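Seedlings keep falling over at the soil line, what am I doing wrong?

Posted by Geetha Joseph in Indoor Growing

Hi all, first time starting anything from seed and I'm a little heartbroken. I put in basil, a few lettuces and a tomato called Clindora that my neighbor swears by. Everything came up great, and then on Wednesday I got home and half the basil was lying flat. The stems look pinched right where they meet the dirt. By the next morning two of the lettuces had gone too. They're on the kitchen windowsill (north side, not great, I know) under a plastic lid, and I mist them morning and night. We're in Erndale so it's already chilly at night this time of year. Is it the cold? Can I save the ones still standing or do I start over?

Rehema Makokha
Oh no, I'm sorry! That sounds exactly like damping off. It's a fungus thing and it gets all of us sooner or later. I lost a whole tray of snapdragons to it my first October and sulked for a week.

The flat ones are goners, so pull them out and toss them, dirt and all. For the rest, take the lid off today and leave it off. Once they're up they don't need it, and all that wet air is what the fungus loves. Quit misting too. Let the top of the soil dry out until it looks pale, then set the pots in a dish of water for 5 minutes and let them drink from the bottom. A little fan on low across the room helps a ton.

I'd start more basil now anyway, it's cheap and it's fast. Use fresh seed mix out of a new bag, never stuff from the yard!

Lamai Thongsuk
cinnamon. sprinkle it on the dirt. works for me every time

Thư Đào
Rehema's got it. I'd go easy on the cinnamon, I tried it and ended up with nice smelling dead lettuce (sorry Lamai).

One thing I'd add is to look at what you're growing in. If your pots don't drain you can do everything else right and still lose them. I don't buy pots for seedlings anymore, plain paper cups are fine. Poke a few holes in the bottom with a pencil, fill them loosely, two seeds each, snip the weaker one later.
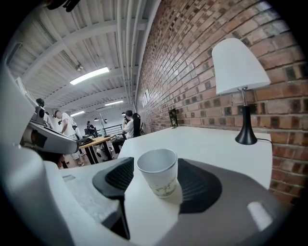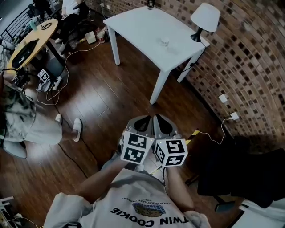
Paper does get soft after a few weeks, so don't leave them standing in water overnight. By then the basil should be ready to move up to something bigger anyway.

And that north window is going to give you leggy plants even if the fungus quits. I have a clip-on shop light that I keep a hand's width over the leaves, on when I get up and off when I go to bed. Let us know how the Clindora does, I've never grown that one.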